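4.2 Gripper maintenance and recalibration

The Harthorpe cell consists of a single arm on a fixed pedestal, a two-sided worktable, and a linkage gripper with a wrist-mounted camera. The cell ran the packed-lunch task for the whole of the study, and all maintenance was done in place, without removing the arm from its base. Service was split between two of the authors (Kaewsai and Akyol), who followed the same written procedure and signed the same log.

The procedure has two parts. The short check is done before each block of 60 grasps. The operator opens and closes the gripper through its full travel with nothing between the fingers, wipes the contact faces with a lint-free cloth, and compares the reported zero position with the value stored at the last calibration. If the two differ by more than the tolerance set in Section 3.4, the block is not started. The long check is done after every third block and adds bolt torque, pivot play, and a camera-to-wrist calibration against a printed target.

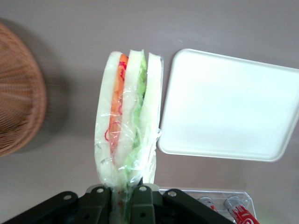 Figure 3. Wrist camera view of a wrapped sandwich held in the gripper.

Pivot play was the main source of lost calibration in this cell. Each linkage arm turns on a bolted joint, and a bolt that backs out by a fraction of a turn lets the arm shift sideways under load before the motor current rises. The controller then reports a closed grasp at the wrong width. The silver bolt heads on the four dark arms in Figure 3 lie within the camera's view, so a paint line was tried as a witness mark during the pilot and read from the wrist images. Glare made the line unreliable, and the method was dropped in favor of a torque driver. Film-wrapped items such as the one shown also set the upper limit on closing force: the film wrinkles where it is pinched, and the bread behind it offers little resistance. We therefore tuned the force limit on sandwiches and left it unchanged for the firmer items in the set.

Over the full run of 2,169 grasps, the log holds 127 entries in which the short check led to an adjustment. Most were zero offsets corrected in software. The joints were retightened whenever measured play exceeded the limit, and thread-locking compound was added in February, after which the interval between retightenings grew. Pivot bushings were replaced three times, each time as a full set, and each replacement was followed by the long check.

Camera calibration was less troublesome. The bracket supplied by Graretura held its position between long checks, with one exception caused by a cable tie that pulled on the housing when the wrist was fully rotated. The cable was rerouted along the forearm and given a larger service loop. Grasps recorded between the previous valid calibration and this repair are excluded from the results in Section 5.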